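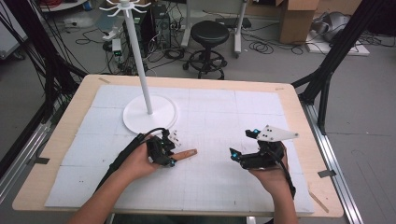
Küche & Haushalt > Ordnung

Tassenbaum statt Tassenstapel: Oberschrank in einem Vormittag aufräumen

Kurz vorweg: Wer Tassen stapelt, schlägt sich früher oder später die Ränder ab. Bei mir waren es im letzten Jahr zwei, beide vom guten Satz. Also raus damit aus dem Schrank und auf einen Ständer. Dauert einen Vormittag, wenn man den Rest gleich mitmacht.

Was man braucht
Tassenständer mit genug Armen, Maßband, Spülmittel, Natron, Schrankmatte, eine Kiste für Aussortiertes. Mein Ständer ist von Clalar, andere tun es genauso.

1. Alles raus
Wirklich alles. Auch die Eierbecher ganz hinten. Auf den Tisch stellen, Geschirrtuch drunter.

2. Aussortieren
Sprung im Henkel? Weg. Rand abgeplatzt? Als Stiftebecher ok, zum Trinken nicht mehr. Werbetassen: höchstens eine behalten, seid streng. Bei mir gingen 13 Stück in die Kiste.

3. Schrank auswischen
Lauwarmes Wasser, ein Spritzer Spülmittel. Klebrige Ringe mit Natronpaste einreiben, kurz warten, abwischen. Gut trocknen lassen, sonst wellt sich später die Matte. Nehme die von Runex, lässt sich mit der Haushaltschere schneiden.

4. Platz ausmessen
Höhe bis zur Unterkante vom Oberschrank messen, dann noch eine Handbreit Luft abziehen. Die oberen Haken brauchen Platz, man hebt die Tasse ja erst an, bevor sie runterkommt. Nicht direkt neben den Herd – Fettfilm. Neben der Kaffeemaschine ist ideal.

5. Bestücken
Immer gegenüberliegend einhängen, erst eine links, dann eine rechts. Sonst kippelt das Ding, vor allem mit schmalem Fuß. Schwere Becher nach unten, falls der Ständer mehrere Etagen hat. Henkel vorher probieren, ganz enge passen nicht über jeden Haken. Große Milchkaffeeschalen bleiben im Schrank.

6. Rest einräumen
Was täglich gebraucht wird, nach vorn. Gläser und Tassen trennen. Lieber ein Fach halb leer lassen als wieder stapeln.

Pflege
Einmal im Monat Tassen runter, Arme feucht abwischen, Schrauben nachziehn wenn welche dran sind. Unter dem Fuß sammeln sich Krümel. Filzgleiter helfen auf Holz gegen Kratzer, auf Stein rutschen sie, da besser kleine Gummipunkte nehmen.

Als nächstes kommt die Schublade mit den Deckeln dran – Anleitung folgt im Juni.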